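8/26/25

I have been rearranging the worktop again. The aim this time was modest: clear enough flat space to use the chopping board without moving five other things first, and get the snacks off the surface and onto the walls. I have the aluminium rails already, so the only real cost was hooks and an afternoon.

The starting rule was that anything without a flat bottom goes up. Packets fall over, slide behind the jars and get lost. A wire basket on the back rail deals with most of them, and it can be lifted off when the rail needs a wipe. The utensil holder and the sweet jar stay on the table because they stand up by themselves. The mug is still undecided.
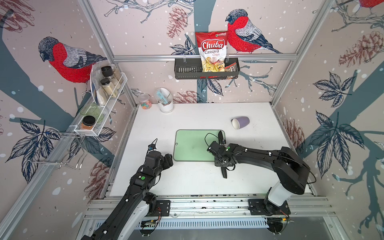 Bako wrote in to ask why I don't hang the board as well, given that it has a hole for the purpose. Fair question. I tried it for 2 evenings. The board gets used more than anything else on the table, and hanging it meant I put it back less often. It now lives flat in the middle and everything else is arranged to suit.

The basket took more thought than I expected. I measured the rail at 1,725 mm and first planned to spread small hooks along it, one every 40 mm or so, then gave up on that. Small hooks suit small tools and I was storing bags. One basket with a slotted front holds a bag upright, and you can read the label from where you stand.

Spices are a separate problem. I had them in a drawer, lying down, and bought the same jar of paprika twice. A rack with a slanted front on the side wall is better. My old one, an Osus, had a flat front and the jars crept forward every time a door was shut. 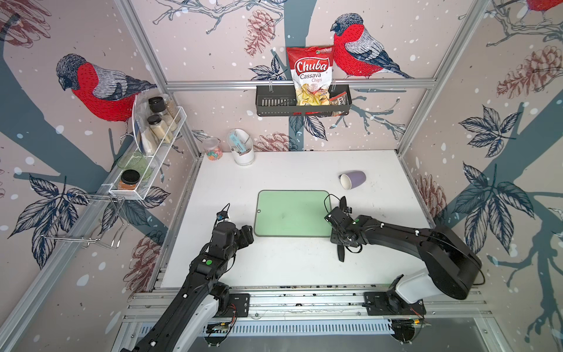 Crisps go in the basket for the time being. They weigh almost nothing, so the hooks aren't under any strain, and a big bag stops the smaller packets from tipping sideways. I wouldn't put tins in it. The Kamo hooks I bought in Wunbridge are rated for over 2 kg, but I have no great faith in ratings printed on cardboard.

Cleaning is the part I had neglected. A white surface shows every crumb, and the crumbs collect where one part meets another – joints, rims, the inside edges of anything round. A cloth goes straight over the top of them. A dry paintbrush followed by a damp cotton bud does the job in a couple of minutes. 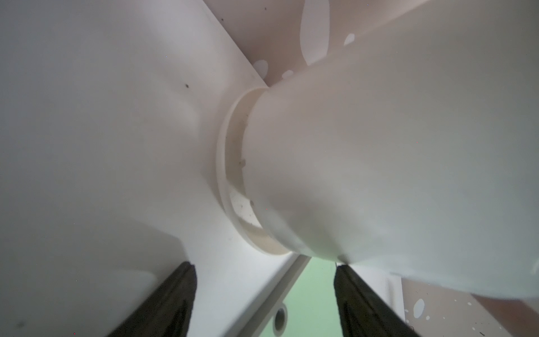
*Brown bits along the inside of the white collar.*

Still to do in September: find a permanent place for the mug, sand the specks out of the board if they will come out, and decide whether a second basket is worth the rail space. I suspect I would only fill it with more crisps.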